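Saturday, open day at the Wudeno workshop, February
Notes for the bench book. Mihret Chala to add the joint logs when she has them.

Arrived 9.40, doors at 10. Clillano had the hall to the left of the entrance, Warero the long benches at the back, Asfaw the two-arm cell by the window. I was there mainly for the Asfaw cell, as we are meant to decide before the end of the month whether to build something like it or carry on with the single arm and the turntable.

The task on show was packing and unpacking imitation food between a scalloped dish and a thin carrier bag. Two arms, parallel grippers, both bases bolted to one aluminium extrusion along the front. Walls papered on three sides in a floral print, marble-pattern top. Policy trained on 3,000 teleoperated episodes according to the Asfaw handout, all on this pair of arms. No force sensing at the fingers. Contact is inferred from motor current, which they said is good enough for hard plastic food and poor for film.

Grasping out of the dish was the easy part of the day. The grasp point is chosen from the wrist view once the arm is close, and the fixed view only gets it into the area. Long items are the awkward ones. If the fingers close near one end the item pivots on the way up and the far end drags over whatever is next to it. Asked whether they had tried weighting towards the centre of the item. They had, and it made the short items worse, so they took it out again.
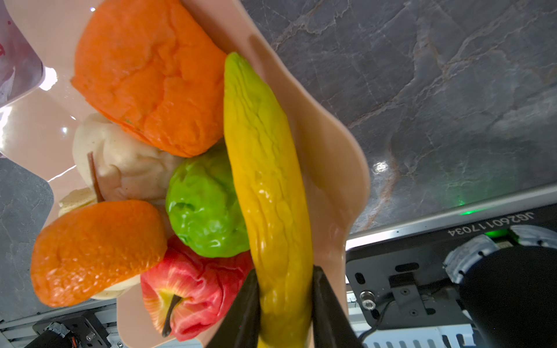 Finger stock is plain black with no pads. I had expected silicone. They tried pads and found that the bag film stuck to them on release, so the fingers went back to bare. Our own pads are 2 mm and I suspect we have the same trouble without having noticed, as we have only ever run rigid boxes. To check on Monday's bench before anything else is changed.

Cable routing worth copying. Corrugated conduit goes over the shoulder with slack left at the wrist, held with small white ties. Our routing runs tight at the elbow and we have replaced the wrist lead twice since the autumn.

Cycle notes, first session (10.15 to 11.30, my own watch, so treat as rough):
Reach and approach quick and repeatable.
Dwell over the bag opening long and variable. The policy hesitates when the opening narrows.
Release clean when the fingers are below the handles. When they are above, items tend to land on the rim of the bag and roll.
Resets done by hand between runs. Not included in the cycle time on their poster. Should be.
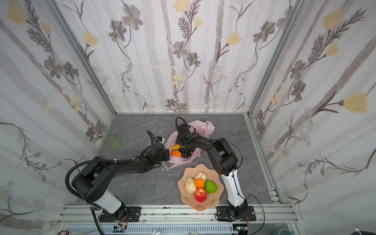 Both arms share one controller but each has its own stop. Pressing one stops both, which was demonstrated on request. Restart needs a homing move, and the homing move passes over the dish at a height I would not be happy with if anything taller were in it. Pointed this out. They agreed and said the height is a single value in the config.

Collision handling between the arms is a fixed keep-out volume around each forearm, nothing learned. It costs them some reach in the centre of the table. In exchange they have had no arm-to-arm contact since the volume was put in, by their account. I would take that trade for our cell.

Spoke to the Asfaw technician about calibration. Fixed camera is done once after transport and checked with a printed target. Wrist cameras are done whenever a gripper comes off. The printed target was on ordinary paper taped to card and had a slight bow in it. Ours is on aluminium sheet and I see no reason to change.

Second session after lunch concentrated on the bag. Film is difficult for the usual reasons: thin, partly see-through, takes a new shape every time it is touched. They do no explicit modelling of it. The policy sees images and joint positions and that is all. When the bag folds over a wrist camera, that view is of little use until the arm backs out, and the other arm and the fixed camera have to carry the run.
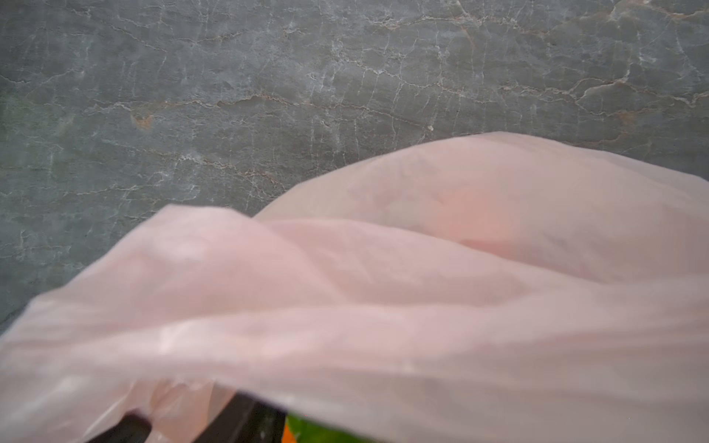 Does the policy need both wrist views to finish a run?
It can finish on one wrist view plus the fixed view, but slower. They ran a comparison with one wrist camera masked and the success figure fell from 78 per cent to a number they would not put on the poster. Mihret asked for it in writing and was told it would be sent.

On the 78 per cent: it counts a run as good if every item ends up where it was meant to be, however long that takes, with a time limit of 4 minutes. A regrasp is not a failure. A dropped item that is picked up again is not a failure either. By our own rules both would be logged as partial, so the two sets of figures cannot be put side by side without going back through their runs. Do not quote 78 in the quarterly note without saying this.

Lighting. They have a diffuser over the cell and had the window blind down all morning. Someone raised the blind after lunch and the next two runs were noticeably more hesitant at the bag. Blind went down again. No measurements taken, so this is an impression only. If we build near the loading door we will need a roof panel on the cell.

Warero benches, briefly. Good teleoperation handles, light, with a proper return spring on the trigger. Latency felt low. The clamp to the bench was poor and the whole unit crept towards me as I used it. Asked for a loan pair for a fortnight. They took the address.

Clillano had conveyors and a vision sorter. Nothing for us. Took the leaflet for the stores.
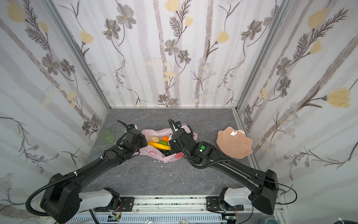 Went back to Asfaw at 3.30 for the unpacking order. There is no planned order. The policy goes for whatever looks graspable from where the arms are, and with two arms that usually means one each from opposite sides. Small round things in the folds are left until late and are the main source of time-outs. They suggested we leave the grape-type items out of a first data set and add them once the larger items work. Reasonable. I would go further and start with an open tray only, then bring in the bag as a second stage with its own log.

Rail needs a wipe-down routine if we copy the layout. Slotted extrusion collects debris and the base plates sit directly on it. Add to the weekly sheet.

To do
Check pads against film, our gripper, bag from stores.
Measure homing clearance on our arm with the tallest part in place.
Slack loop at wrist, conduit in the next size up.
Draft keep-out volumes for two arms on the existing frame. MC has the drawings.
Chase Asfaw for the masked-camera figure.
Chase Warero for the loan pair. Ask what clamp they use in their own lab.
Price extrusion for a 2 m front rail, one piece, no join in the middle.

Left at 4.15. Parking receipt is in the envelope at the back of this book.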